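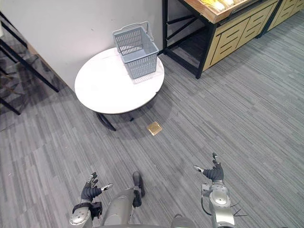
Does a head of napa cabbage have to go at the bottom of a shopping basket?

Asked by stem_and_rind
Posted May 29, 2021 in Groceries & Produce
653 views

It should go in early and low, but it doesn't need the whole bottom to itself. Lay it on its side with the thick white end against one short wall of the basket. Put cans and jars next to it, never over it, and keep soft fruit for last. A napa is heavy at the stalk end and delicate at the leaf end, and that's the part people get wrong when they treat it like a green cabbage.

pantryfloor
Marked helpful by 167 readers

More from stem_and_rind:

Adding some background. I do the weekly shop for my mother and me at the El-Sayed market on the Prostcombe side of town, and I only ever take a hand basket. I keep reading that everything has to be loaded in a strict order, heavy to light, cold to warm, and I have my doubts that whoever writes these lists has carried a napa cabbage to a register. It's long. It takes up most of the basket. If I put it on the bottom, everything else ends up on top of the leaves. If I put it on top, it falls out when I turn a corner.

There's also a "produce cradle" insert being sold by Ikance that is supposed to fix this. Looks to me like a bent piece of plastic. I'd like to hear from people who shop with a basket before I pay for one.

2 more replies

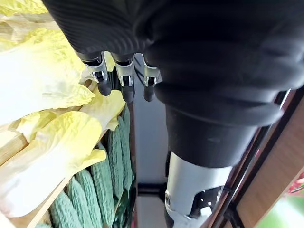

lowshelf_greens
Top Contributor, Groceries & Produce

I'm going to disagree a little with the first reply, and a lot with the lists.

The strict heavy-to-light rule was made for paper bags, where the weight can go through the bottom and a tall stack can tip. A rigid basket doesn't behave like that. The sides hold things up. What you need to protect are the frilly ends, and those are the bits that tell you how the thing has been handled. On the head I'm showing, the tips are pale yellow and ruffled and the color fades to a creamy white down by the thick ribs. Those ribs will put up with a lot. The tips won't. Press a jar of sauce against them and you'll see dark, glassy-looking patches by the next day.

What I do with one napa and a normal basket of other stuff:

Cabbage on its side, stalk end toward the handle side that I hold lower. I have one shoulder lower than the other and the basket always leans the same way. Check which way yours leans before you copy me.

Cans, rice, anything dense goes down at the stalk end.

Bread, herbs and mushrooms go over the leaves if they have to go over something. A bunch of cilantro never hurt a cabbage.

Bananas ride on top with the curve facing down. If they're very ripe, I skip the basket and carry them.

Eggs I pick up on my way to the register. I've heard every argument for putting them in first with other things stacked around them and I don't buy any of it.

About baskets. The ones with a grid pattern of slots in the sides, like the light gray one at the top of this page, are fine for big things and annoying for loose ones. Green beans find the holes. So do small chilies and the roots on scallions, which catch and tear when you lift them out. Use a produce bag for those. I wouldn't line the whole basket with a towel as some people tell you to. It slides, and you've given up room you needed for the cabbage.

As for setting the basket down once you're home, a table beats the floor for the sake of your back, and I don't care much what's on the table. People make claims about cloths and mats keeping vegetables fresher. For the few minutes it takes to unload a basket? I'd want to see that tested. A mat can keep the feet from scratching the top. I'll give it that much.

The Ikance insert: I haven't owned one. I borrowed one for a single trip. It took up space along the bottom and the cabbage sat higher than it did without it, which was the opposite of what I wanted. The package said it gave "100 percent leaf protection" and I'd love to know how they measured that. Perhaps it works better with lettuce. I gave it back.

One more thing that matters more than packing order. Pick the head up before you decide. It should feel heavy for its size, and the leaves should be packed fairly tight toward the middle even if the outer ones are loose. Outer leaves come off anyway. I've watched people reject a good cabbage over one torn outside leaf and take a light, puffy one that looked prettier. You'll get less dinner out of the pretty one.

Comments on this reply

stem_and_rind: Thanks, the stalk end and can thing makes sense. How do you stop it rolling though? Mine rolls.

lowshelf_greens: Wedge it with a bag of rice or onions. A napa that rolls a lot is usually a very round one. If there's nothing to wedge it with, turn it so the flatter side is down. You may have to try a couple of ways.

pantryfloor: I'd still say cans beside and never over, even at the stalk end. I've cracked ribs that way.

lowshelf_greens: How many cans are you buying?

bulkbin77
Member

Just use a cart. A basket is for people buying four things, and half the problems on this board come from someone trying to get a week of food into one.

If you can't use a cart, ask them to cut the cabbage in half. Most places with a produce counter will do it and wrap it. My store does. Half a napa fits in anything and you weren't going to finish the whole one.

Also I bought the fancy basket from Claluletti with the padded handle and it was not worth the extra money. The padding went flat in a month. A plain plastic handle is the same thing and you can wipe it off.

Comments on this reply

stem_and_rind: I can finish a whole one. We make kimchi. And the carts don't fit down the two back aisles, or I'd be using one.

bulkbin77: Ok then don't cut it. Cut sides dry out anyway.

lowshelf_greens: Agree on not cutting it for kimchi if you salt it in quarters, you want to make those cuts yourself at home. Don't agree that nobody should use a basket. I've shopped with one for years and it stops me from buying junk.

pantryfloor: The handle is worth a look before you load up, padded or plain. Lift the basket once with the cabbage in it and see if the handle swings over and presses on the leaves. If it folds down on the same side as the leafy end, turn the cabbage around.

stem_and_rind: Update. Tried it with the stalk end low and a bag of onions wedged along the side. It didn't roll. A few outer leaves got bent where I had put a box of tea on them, so that was my own doing. I can't say if it was the method or a better cabbage this time, and I'm not going to pretend one trip proves it. I'm holding off on the Ikance thing.

Related topics: storing napa cabbage, hand baskets, packing produce, salting cabbage for kimchi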